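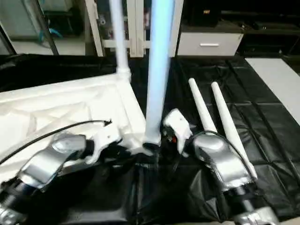 I get the same handful of emails about my light tubes and white pipe stands, so I've put the answers in one place.

**Why do you use pipe for the uprights?**
It's light, it's cheap, and the connectors let me change my mind — which I do, constantly.

**Can I stand a glowing tube on a pale surface?**
Sure, but I like black under mine. The blue looks so much icier!

**How do you pack foam pieces?**
Flat if they'll go flat, with an old sheet between them. Don't stack anything on the ribs. I learned that one in September, when I wrecked a panel I'd spent 11 evenings on (Heather Haldane still brings it up).

**Should all the poles be the same thickness?**
Nope. I go a bit thicker on whatever lights up and keep the plain ones skinny.

**What do I clean everything with?**
A dry, soft cloth. Unplug the tube first, please.

**Do you lend pieces out?**
Yes, up to four at a time, and you pick them up and bring them back yourself. Tube, base and cable travel together in one bag — I don't split them up.

**Do you ship?**
I don't, sorry. Ask Ewan Pringle at Skorkwood, he has a van and more patience than me.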